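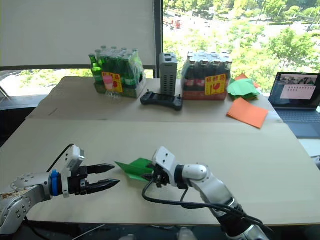 Olex has put new house rules in place for its two-arm work cells, covering speed, cable routing and what may be left within reach of the arms. The rules took effect in February at the company's Grirgate site and will apply at Haworth once staff there have been trained. They deal mostly with handling jobs where both arms share one space, such as passing a folded sheet of green paper from one gripper toward the open fingers of the other. Bottles, spare paper, a handheld controller and an open laptop can stay close by on a back table, but the table in front of the arms is for the work piece only.

Lorraine Kershaw, who wrote most of the rules, said the old version was a single page that had been copied from a one-arm cell. "It told you to keep out of the work area, and it didn't say where the work area was," she said. "With two arms you have to draw that line for each arm and then again for the space they share."

Under the new rules, the line is marked on a floor plan kept at every cell. Arms may run at no more than 270 millimeters per second whenever a person is inside the line, and 60 millimeters per second in the shared space during a handover. An operator who wants to go faster has to leave the marked area and confirm it at the laptop.

Cables get a section of their own. Any cable that runs from a wrist has to be checked through the full range of the arm before the first job of the day, with enough slack for the furthest reach. Cables lying on the tabletop are allowed if they stay out of the path of the other arm. Kershaw said this was the part that drew the most comments from operators, who had asked for clips at fixed points. The rules recommend clips but do not require them.

Each cell must also have 2 people signed on for any job that has not been run there before - one at the controls and one watching with a hand near the stop button. After 36 clean runs in a row, the job can be moved to a single operator. A dropped item does not reset the count, but contact between the arms does.

Emerson Assunção, who runs the day shift at Grirgate, said the count had slowed down some of the shorter jobs. "We had people who were used to setting up and going," he said. "Now there's a sheet to fill in, and you wait for your second person. I'd still like to see a lower number for soft things like paper."

Kershaw said the number would be looked at again after the Haworth cells have been running under the rules for a few months. A separate set for cells that handle glass is being drafted with Bremgate, which supplies Olex with its stop buttons and floor markings.

Training at Haworth starts on Friday. Operators who took the course at Grirgate do not need to repeat it.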